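How Does a Dog Know What You Mean?
A Fludomside Kids page, by Maja Ziółkowski

OK so you say "sit" and your dog sits. Easy, right? But dogs don't speak English. Or Polish. Or anything. So what is going on in there?

Let's go. Quick version first, long version after.

Quick version: dogs learn that a sound goes with a thing. Sound, then sit, then treat. Do it enough and the sound means "put your bottom on the floor."

Long version

Say you have a puppy. Mine was called Niketti, brown ears, very bitey. On day one the word "sit" was just noise to her. Same as the fridge humming. Then I held a bit of chicken over her nose. She looked up. When a puppy looks up, the back end tends to go down. Sit! Chicken!

Next time, same again. After a while I said "sit" just before the chicken came out. And one morning in August I said it with no chicken at all and down she went. (She got chicken anyway. Fair is fair.)

The grown-up name for this is positive reinforcement. Long words. It means: good thing happens after you do something, so you do it again. Works on dogs. Works on little brothers too, a bit.

When to give the treat

Fast. Really fast. You have 2 seconds, and quicker is better. If you wait, your dog has already stood up, sniffed a shoe and looked out the window. Now she thinks she got paid for looking out the window.

This is why some trainers use a clicker. A small plastic thing, goes click. The click says "yes, THAT, treat coming." Then you can take a moment to dig in your pocket.

Keep your treats somewhere you can grab them but the dog can't. Pocket, pouch, a bowl up on the table. 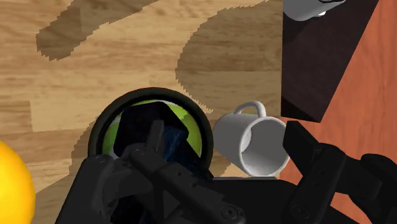

A round bowl with a bright green inside, on a wooden table.

Small treats are best. Pea size. Your dog does not care how big it is, she cares that she got one. Big treats fill her up and then she stops listening and goes to bed.

Words or hands?

Dogs are great at watching. Lots of them notice your hands before your words. Try it! If your dog knows "sit," do the hand signal and keep your mouth shut. Then say the word with your hands behind you. Which one worked better? With Niketti it's hands, every time.

So when your dog "doesn't listen," maybe you changed something. Said it a diffrent way. Said "sit down" and not "sit." Sat on the floor yourself. To a dog that can be a whole new question.

At our dog club, Afridi, the kids' class has one rule on the wall: one word, one time. Don't say sit sit sit SIT. Your dog will learn that the word is "sit sit sit SIT" and wait for the end.

How long should I practice?

Short! A few minutes, then play. Puppies get tired brains, same as you after math. Stop while it's still fun. If your dog yawns, licks her lips a lot or wanders off, she's telling you she is done. Let her be done.

I wrote down every practice with Niketti in her first year. 319 of them. Most were shorter than a song. Plarnetti, my uncle's old hound, started at nine years old and learned to shake paws in 96 tries, so don't belive people who say old dogs can't.

What not to do

No yelling. No pulling. No pushing her bottom down with your hand, it feels weird for her and she doesn't learn much from it. If she gets it wrong, just wait. Try again. Make it easier.

And ask a grown-up before you train a dog that isn't yours, even a friendly one.

Words to know
Cue: the word or signal you give.
Reward: what the dog gets. Food, a toy, a scratch.
Clicker: makes the click.
Lure: food you move so the dog follows it with her nose.

Next month: why do dogs turn in circles before they lie down?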